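Chapter 6
Picking Things Up: A Wednesday at Iltport

I used to think grasping was the dull part of robotics. Then I spent a Wednesday at the Iltport open day, and I came home with so many notes that this whole chapter had to be rewritten (sorry, Orest, I know you'd already proofread it!).

The morning was talks. Khrystyna-Mariia Lytvynenko gave the one I liked best, all about fingertips, and she handed around a pair for us to squeeze. After lunch we crowded in by the demonstration tables, where Farhad Talebi kept asking us which thing we'd grab first, and from which side. Everybody picked the cup. Everybody had a different way of doing it, too, and we argued until the coffee came.
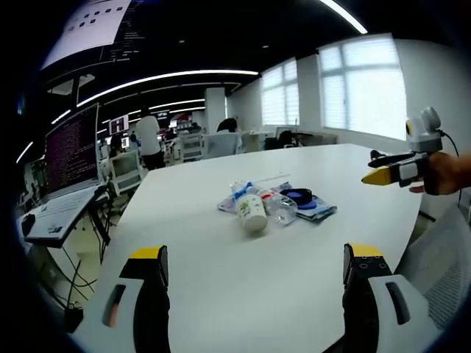 Figure 6.1 Two handheld grippers at a table with a paper cup, a clear bottle and crumpled plastic packaging.

Look at the cup for a minute before you read on. It's on its side, with the open end toward you. Would you put one finger inside and pinch the wall, or close both fingers around the outside? And what would you do about all that clear plastic? I filled a page with sketches on the train home and crossed out most of them.

We'll start with the pinch, in Section 6.1, and you'll want a paper cup of your own on the desk when you get there.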